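Minutar Hepburn Hand-Held Gripper Tool

Overview | What's in the Box | Trying It Out | Specifications | Support

The Hepburn is a gripper you hold and work yourself. It carries its own camera, so every grasp you make by hand is saved as video along with the finger opening and the grip force. The fingers, finger pads and camera mount are the same parts used on our Hepburn arm-mounted gripper. What you learn with one on a table carries over to the other.

Most customers buy the Hepburn for one of two reasons. They want to collect grasping data without tying up an arm, or they want to compare finger shapes before they commit to a set. It does both jobs with the same hardware. Changing fingers takes two captive screws and no recalibration of the camera.

Order code: HB-151
Availability: in stock, ships from Zuddale
Lead time for custom fingers: ask sales

Fingers

Three finger sets are available. The standard set is flat with a ribbed rubber pad and suits boxes, bottles and most kitchen items. The narrow set tapers toward the tip and is meant for small or thin things that lie flat, such as pens, cards and cable ends. The curved set wraps around round objects and holds mugs and jars more securely, but it is poor at picking anything up from a flat surface.

If you are not sure which to order, start with the standard set. Pads wear faster than fingers and can be bought in pairs. Replace them when the ribs are no longer visible across the middle.

Camera

The camera sits behind the fingers and looks out past them. It has a fisheye lens that gives a round picture on a black background. The wide view takes in the work surface, the objects on it and a good part of the room, and this is what lets the software track where the tool is without markers on the wall. It also means the operator and anything nearby will often be in the recording. Check your own site's rules before you record in shared rooms.

Exposure can be fixed or automatic. We recommend fixed exposure for comparison work. With automatic exposure, a bright window or a lit screen in view will darken the table, and two runs of the same grasp can look quite different.

A flat lens option is sold for users who already have outside tracking. It gives a sharper picture of the fingertips and a much narrower view of everything else. The two lenses are not interchangeable in the field. Choose one when you order.

Trying out the Hepburn

We suggest a simple bench test when the tool arrives. Lay a plain cloth over a table so that small objects do not slide. Put out a few things of different shapes, with at least one round item on its side, one soft item and one that lies nearly flat. Run the same objects with each finger set and keep the order the same.

A cup or pot lying on its side is a good first object. It can be taken by the rim or across the body, and the two grasps load the fingers in different ways. Soft items such as cloth or crumpled paper show how low the grip force can be set before the fingers lose hold. Thin items are the hardest and will tell you quickly whether you need the narrow set.

Do 20 grasps per object before drawing any conclusions. Fewer than that and the operator's own learning hides the difference between fingers. Take a break between sets, and swap operators if you can.
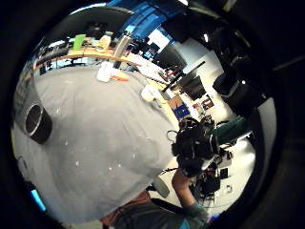

Minutar Applications Desk
Bench notes, Hepburn series

Gray cloth is our usual cover for this sort of test. It does not throw glare back into the lens, and both dark and light objects show up against it. The dark pot on its side and the small white cup are easy to pick out on it even with a full background of a screen, shelves and chairs. Lint shows as white flecks and does no harm, but brush the cloth off if you plan to train on the video.

A sensor glove can be used as a second way of recording the same task. Gloves capture finger motion that a two-finger tool cannot, and they leave the hand free to turn an object over. Against that, there is more to put on, there are cables to manage, and the data has to be mapped to whatever gripper you finally use. The Hepburn skips the mapping step. If you are comparing the two, note these points:

Setup. The Hepburn is ready when the status light turns solid. A glove has to be fitted and calibrated for each wearer.

Cables. The Hepburn has one cable, or none with the battery handle. Allow slack for glove wiring and keep it clear of objects on the table.

Range of tasks. Use a glove for turning, twisting and anything that needs a thumb. Use the Hepburn for pick, place, push and pour.

Timing. If both devices record at once, start them from the same trigger. The Fesness sync box has one input and four outputs and works with any glove that accepts a pulse.

Recording software

Fesness Recorder comes with the tool and runs on Windows and Linux. It shows the live camera picture, the finger opening and the grip force on one screen. Press the thumb button once to start a run and again to stop it. A long press marks the run as failed, so you do not have to put the tool down and find the keyboard.

Files are saved one folder per run. Video and sensor readings share a single clock. The export tool trims the runs, drops the ones marked as failed and writes the rest to a standard format. Updates to the software are free for the life of the product.

Specifications

Maximum opening: 100 mm
Fingers: standard, narrow or curved, quick change
Grip: manual trigger with force readout
Camera: fisheye (standard) or flat lens (option)
Connection: USB-C, locking
Power: from USB, or battery handle (option)
Mounting: shared finger and camera plate with Hepburn arm gripper

What's in the box

Hepburn tool with fisheye camera
Standard finger set, fitted
One spare pair of pads
Locking USB-C cable
Hex key for finger screws
Calibration card
Carry case

Options and spare parts

Narrow finger set
Curved finger set
Rubber pads, pair
Battery handle with charger
Fesness sync box
Wrist strap
Blank fingers for machining your own

Common questions

Can I use my own fingers? Yes. Drawings for the finger mount are on the downloads page, and blank fingers can be ordered. Keep the fingertips inside the camera view or the opening cannot be checked against the video.

Does it work with left-handed users? Yes. The trigger is centered and the thumb button is on both sides.

Does the tool need to be recalibrated after a drop? Check it with the calibration card. If the reading is within the green band, carry on. If not, run the calibration from the Recorder menu, which takes a few minutes.

Will it work with an arm that is not on your list? The hand-held tool does not connect to an arm at all. For the arm-mounted gripper, see the adapter list or send us the flange drawing.

Loan units

A loan kit with all three finger sets is available to labs and companies that want to compare before they buy. Loans go out on Wednesday and the next free slot is in May. You pay return shipping. Contact the Zuddale office and quote order code HB-151.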